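Can a robot hang up your bath towel yet? How to test it at home

Short version: sort of. Long version below, with the steps.

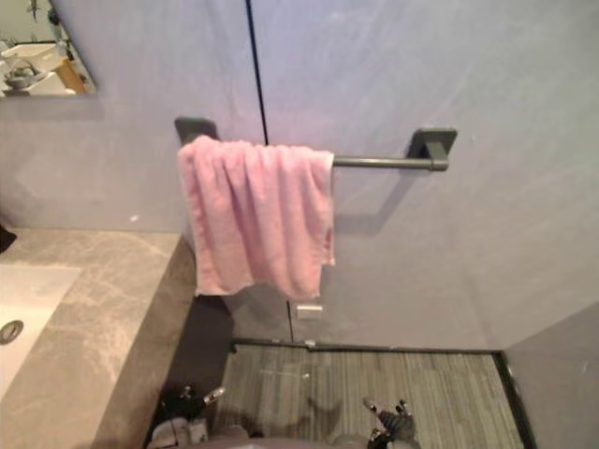

By Snežana Gashi | Home Automation How-Tos | 10 Jun 2022

People keep asking me if the machines can do chores yet. Vacuuming, sure. Dishes, getting there. Towels -- still a mess. A towel has no fixed shape, so the arm has to guess where the edge is every single time. A pink terry towel bunched up over one end of a bar is easy for you. Two seconds, pull it straight, done. For two grippers it's a whole project.

This is the test I use. Works with any two-arm setup that can reach a towel bar. I ran it on the Ciken control software but the steps don't depend on it.

What you need

One bath towel, plain color, medium weight
A bar fixed to the wall. Not a suction one, it will come off
Tape measure
Phone timer
A second person near the stop button

Step 1. Set up the room

Move the bath mat. Move bottles, razors, anything on the counter edge. Small bathrooms are tight and the elbows swing out further than you think. Check the vanity side first, that's where I've had knocks. If there is a slatted floor in the shower, look at which way the wheels or base will sit on it. Small wheels catch.

Wipe the wall panel behind the bar. Smudges and shine confuse depth cameras, mine kept seeing a second towel in the glass one night. Mirrors too -- throw a sheet over yours if you get weird readings.

Step 2. Pick the task

Start with "straighten". Towel is already on the bar, shoved to one side, hem uneven. The job is to spread it out and level the hem. Don't start with "hang from floor". Tried it. Waste of an afternoon.

Write down what counts as a pass before you run anything. Mine:

Both brackets level with bare rod showing next to them
Front hem even to within 3 inches
Towel still on the bar after a minute

Step 3. Park the arms low

Start with both grippers down, well under the bar. Every run the same. If you start them close to the cloth you're skipping the hard part, which is finding it. Take a head camera shot from the start position and make sure you can see the whole bar and the towel hem. If you can't, tilt the head down or back the base up a bit.

Step 4. Grip and pull

One gripper takes the loose edge near the rod, not the bottom corner. The other holds the far side still. Then a slow sideways slide. Slow! Terry loops grab the finger pads and the whole thing walks off the rod if you rush.

Ligth grip. Enough to hold, not enough to drag the bar. If the bracket creaks, stop and check the screws.

Step 5. Fix the hem

Where most runs die. The arm lets go, the towel swings, and now the middle hangs lower than the sides. Have it pinch the long side and lift a little, then let the back layer drop. Then look again with the camera. Don't let it go by memory, the cloth has moved.

Step 6. Repeat

One good run means nothing. I did 100, over a few weeks, bunching the towel up again by hand each time. 23 passed with no help at all. Plenty more got close and then lost it at the hem. Average time was around 3 minutes, for something my kid does on the way out the door when yelled at.

Darren Pilkington ran the same steps with his Grunton arms and got stuck at step 4 mostly, wrong finger pads. He swapped to softer ones and it got better. So try that before you blame the software.

Common problems

Gripper closes on air: lighting too flat, cloth folds don't show. Add a lamp from the side.

Towel slides off the back: you gripped only the front layer. Get both.

Arm hits the wall panel: bar sits close to the wall, some are very close. Come in from below and turn the wrist.

Works with one towel only: yep. Thicker towels need there own settings. Save them under a different name.

So, buy one for this? No. Not for towels. If you already have arms in the house for something else, go ahead and try it, it's a good test and cheap to run. I'm doing hand towels on a ring next, aiming for October. Send me your pass counts if you run this one, and say what towel you used.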